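1/ Back home from the Trarnex open day in Dusville with sore feet and a tote bag I didn't need, and I promised a few of you a proper report, so settle in, this is going to be one of my long ones.

2/ First, the building. From the road you'd take it for a tile warehouse. I drove past it twice, and the second time a nice man in the parking lot waved at me with a rolled-up program like he was landing a plane. Parking was free and there was coffee – good coffee, in real mugs!

3/ They let us in by groups and I was visitor 738, according to my sticker. I asked the woman at the desk whether that meant 738 people had already come through and she laughed and said no, they'd started the roll at a strange place. So I can't tell you how busy it was. Busy enough that I had to wait for the bathroom.

4/ Our guide was Huiling Tan, who works on the teaching side, meaning she collects the demonstrations the robots learn from. She was so patient with us. A boy of maybe nine asked her whether the robots get bored and she gave him a real answer that took several minutes, and I think he followed it better than I did.

5/ What I hadn't understood before today is how much of this is people doing ordinary chores by hand, over and over, with a gripper they hold like a big pair of tongs. You do the chore, the gripper's camera takes it in, and later an arm gets to try. Huiling said one chore on their list is up to 845 recordings and she still wouldn't call it finished.

6/ And the chores are so homey! Bowls, bags, towels, lids. I'd come expecting car doors, I suppose. My late father-in-law spent his whole working life near car doors and I kept thinking how he would have loved this, and how he would have told everybody they were holding the tongs wrong.

7/ The bowl table was where I stayed longest. You'd think a bowl is a bowl, but put a thin plastic bag over it and it becomes a different problem altogether. The film wrinkles and shines and you can half see through it, and you still have to get hold of the rim underneath.
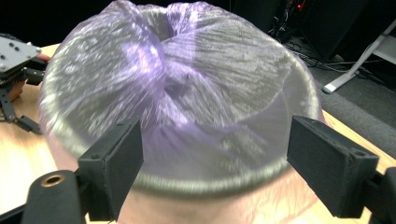 8/ Huiling said soft, see-through things are the ones she loses sleep over. A block of wood stays the shape it is. A bag has a new shape every time you breathe near it, so you want lots of examples, from lots of different hands.

9/ Then we got to have a go ourselves, 3 tries each. My first was hopeless, my second was worse, and on the third Bohumila Říha from our group (retired dentist, lovely fellow, drove in from Drestimholm) told me to slow down and let my elbow rest. Much better. Dentists know things about elbows.

10/ For those who asked: yes, there's a Matheson bus that stops right outside, the 36, and the whole floor is step-free. Bring a sweater, they keep it chilly in there. The next open day is in February and you sign up at the front desk or by phone – I've already put my name down, and my sister's, though she doesn't know it yet.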